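How I Keep a Little Potted Tree Happy on a Tabletop

I've been growing small trees indoors for long enough to have killed a few, and the messages I get about them are nearly always the same. The leaves are dropping, the pot smells funny, the thing is leaning like it wants to leave the building. So I'm writing down what I do, start to finish, and next time I can just send people the link!

First, the pot. I like a plain plastic planter for a tabletop tree. I know the glazed ceramic ones are prettier (I own several, they hold pens now), but plastic is light, so I can pick the whole thing up and tell by the weight whether the soil has dried out. Check that there are holes in the bottom before you buy. If there aren't any, drill four or five and put a saucer underneath.

For soil I use three parts ordinary potting mix to one part perlite. Fill the bottom third, set the root ball in so the top of it sits an inch below the rim, then fill around the sides and press down gently with your fingers. Don't bury the trunk. The soil line should end up right where it was in the nursery pot. Water it slowly until it runs out the bottom, wait ten minutes, dump the saucer, and leave the poor thing alone for a week.

Now, where to put it. A table in a room with big windows is my favorite spot by a mile. The floor is too dim and drafty, and a windowsill gets scorching in summer. On a table the canopy sits up in the light and you walk past it all day, so you notice a dry pot before it turns into a crisis.

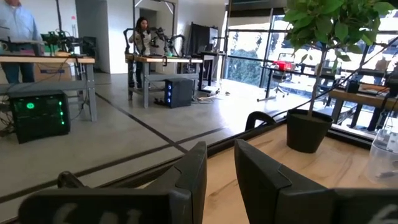 A small tree in a black planter on a light wood tabletop, with tall windows on the right.

If you've got big windows like that, start a few feet back from the glass and watch the leaves for two weeks. Pale, crispy patches mean too much direct sun. Long bare gaps between new leaves mean it wants to be closer. Move it a foot at a time — not across the room — and give it another couple of weeks before you decide anything.

Turn the pot a quarter turn every time you water. I forgot to do this one whole winter and by February my tree had a bald side and a bushy side, and it took most of a year to even out.

Watering is the part people overthink. Stick a finger in up to the second knuckle. Dry? Water. Damp? Walk away. My friend Leen Zoubi swears by a calendar reminder, but her apartment is the same temperature all year and mine very much isn't, so I stick with the finger.

A wood table needs a little protection too. I put a cork mat under the saucer and lift the whole thing once a week to wipe underneath. I ruined the finish on a nice little side table by skipping this, and sanding out a water ring is a miserable way to spend a Sunday.

For pruning, wait until there's plenty of new growth and snip just above a leaf, using clean scissors. I keep the lower trunk bare and let the top spread out, which gives you that tiny park tree look. Take off any leaves sprouting low on the trunk while they're still soft — you can rub them away with your thumb.

Feed it from spring through early fall with a liquid houseplant food at half the strength on the label, once a month. Stop for the winter and start again when you see new buds.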